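We use cookies to measure readership. By continuing you accept our cookie policy.

When an Alert Level Never Comes Down

Tevdale raised its public threat level from two to three after the Minside station attack, in which 4 people died. The level has stayed at three for 13 years. I argue that a warning held that long has stopped being a warning and become a budget line.

The level has legal effects. At three, police may search bags at transit stops without stated grounds. Last year they carried out 3,438 such searches.

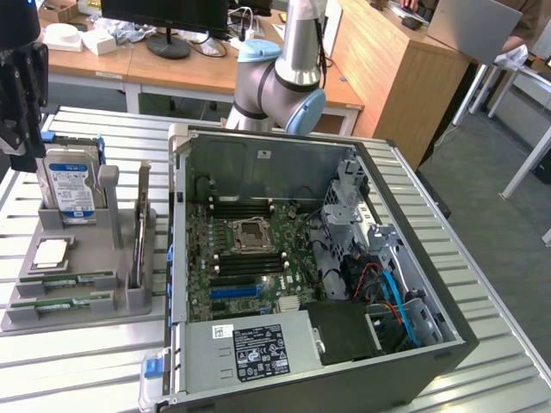

Of those searches, 2,439 took place in the Werosov district, which holds a small share of the population and has never been the site of an attack. The government's reply is that search locations are set by intelligence it cannot publish. That may be true. It also means no court or legislator can test the claim, and a power that cannot be tested should at least expire.

Ministers of both main parties know the cost of lowering the level. If an attack follows, the minister who signed the order owns it. If none follows, no one gains a vote. The incentive runs one way — and it would do so under any government. 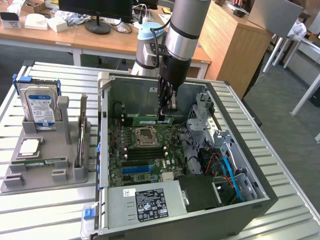

What a sunset rule would change

The Millet bill would return the level to two after six months unless parliament votes to keep it at three. Critics call this a gift to extremists. It removes no power the police now hold. It requires a recorded vote, with names attached, twice a year.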